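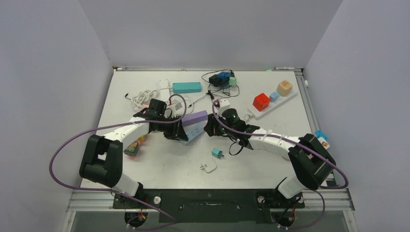

3.2 Sorting and plugging in (do this before anything goes in the desk)

1. Clear the table. All of it, strips, chargers, cables, cube adapters. Lay out what you have where you can see it. Light tabletop is best, black cables vanish on a dark one.

2. Wall power OFF. Strip unplugged from the wall. Not just switched off, unplugged. Same goes for every step up to 9.

3. Pull the tangled cables apart now. Start from the plug end, work toward the middle. Don't yank. If a knot won't give, leave it and come back, a pulled cable can break inside and look fine outside.

4. Pick up each strip and look at both faces. Check for cracks, brown marks around the sockets, anything that rattles. Any of those = bin it (electrical recycling, not the kitchen trash).

5. Group the adapters. Cubes in one pile, flat ones in another, anything with a cable that doesn't come off in a third. Color doesn't matter for what goes where, but it does help when you have to tell someone over the phone which one to unplug.

Note: the Nelstead desk tray takes a strip up to 14 inches long. Longer ones hang over the end and the lid wont close. Use the wall position instead, see 3.4.

6. Add up the watts. It's printed on the adapter, usually tiny, use your phone to zoom in. If only volts and amps are given, multiply them. For the tray, total must stay under 320 W. Write it on a bit of tape and stick it on the lid. Senad's rule, keep to it even if the strip says it can take more.

CAUTION: No heaters, kettles or laminators on a tray strip. Ever. No strip plugged into another strip either.

7. Check prongs on every adapter before it goes near a socket. Straight, both the same length, not loose in the block. Bent ones don't get bent back with pliers, they get replaced. Dirty ones, wipe with a dry cloth.

8. Dry fit. Hold each block up to where it's going and see how much room it takes. Big blocks at the ends, small ones between. Turn the block so its charging port faces out toward you, otherwise you end up feeling around for it later and scraping the case.
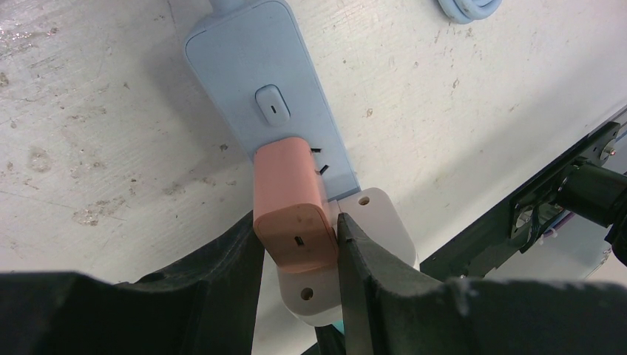
Go slow lining up the prongs. They go in square to the face, not at a slant. Should slide with a firm push and sit flush. If it stops halfway, pull it out and look, don't lean on it. Wrong plug type for the socket = stop, get the right one. Don't use a travel adapter as a fix for something that stays there all year.

9. Fix the bracket if your kit has one. Bracket first, strip second. Mark the holes in pencil, keep at least 80 mm clear from the bracket to the desk edge, screw down by hand. Snug is enough. A power driver cracks the plastic (ask Wiebke, she did two).

Note: brackets from the old Braltoto kit look nearly the same but the holes dont line up with the tray. Put one against the tray before you start drilling.

10. Plug the strip into the wall. Turn it on. Then connect devices one at a time and wait for each to show it is charging before you do the next. If one won't start, try it in another socket before you blame the charger.

11. Coil the spare cable. Loose loops, hand-sized, one soft tie. Don't wrap it around the block and don't coil it tight at the connector end, that's where they go first.

CAUTION: Never leave the strip's own cable coiled under the tray while in use. Lay it out. It can get hot.

12. Feel the adapters after 120 minutes. Warm is OK. Too hot to keep your hand on is not, unplug it at the wall and take that adapter out.

Leftovers: label and put in the Usitz box. Anything with no label goes to Dilek or Beril, they'll know or they'll toss it. Power banks don't go in the box, those stay on the open shelf and get topped up now and then.

Check the whole thing again each June. Steps 2, 4, 6 and 7 only, unless something has been added.

3.3 Routing cables down the desk leg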